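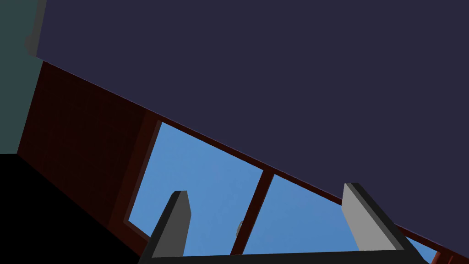
Blue sky through the window, dark indigo ceiling. A rendered view.

So I spent a whole evening in August at a public meeting about moving a polling station, and I loved it. I know how that sounds! But if you live in Wandstead and you've never been to one of these reviews, please go to the next one, even if you only stay for the first half hour.

Some background for those outside the ward. The council has to look at its polling places every so often, and this time the draft plan was to close the one at the old Plastby school and send everybody there to the sports hall on Tremblay Road instead. That's 262 voters on the Plastby side, which doesn't sound like many until you remember that a good number of them don't drive, and the bus over the hill stops before the polls close. The sports hall already serves more than 4,000 people and had a queue out to the car park last time.

I'd expected a row of empty chairs. There were 34 of us, squeezed in and sharing agendas, and the returning officer's deputy, Shuk-fan Leung, began by putting a map up and asking people to come and show her where they walked. I thought that was a lovely way to start. Within minutes there was a cluster of people arguing cheerfully over whether the footpath behind the allotments counts as a route in winter (it doesn't, it's a bog, and I will say so to anyone).

King-fai Kan spoke first from the floor. He's been a poll clerk at Plastby for years and he had brought his own notes on when people turn up. Most of his come before work or after tea, with a long flat stretch in the afternoon when he and the other clerk do the crossword.

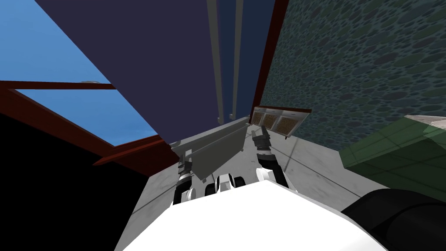

The after tea crowd is the one that worried him, as that's exactly when the bus runs out. He wasn't cross about any of it, he just laid it out, and you could see the officers writing it all down.

Then Hiu-tung Ng asked about the step at the side door, and whether a ramp had ever been priced. It had! It was in the appendix, on page 2, and it was cheaper than the extra signs and staff they'd need at the sports hall. There was a bit of a murmur at that. Shuk-fan Leung said, very fairly, that the two sums hadn't been set side by side before and that she'd make sure they were.

Not everyone wanted Plastby kept, mind you. Man-lok Liao made a good case for the sports hall: level access all the way in, decent lighting, proper toilets for the staff, who are there from before seven in the morning until past ten at night. I hadn't thought about the staff at all before he said it, and I came away less sure of my own view than when I'd gone in. I still lean towards keeping Plastby open, with the ramp – but he's right that a freezing corridor is no place to spend fifteen hours.

There's a third idea floating about too, which is to use the meeting room at Vason, the joinery firm by the bridge. Yung-ching Chou raised it near the end and it'll need a proper look at parking and access before anyone gets excited. I'm a little bit excited.

Written comments are still open. You don't need to be an expert and you don't need to write much. Say where you live, how you get to vote and what would make it harder or easier. I've sent mine in, bog and all.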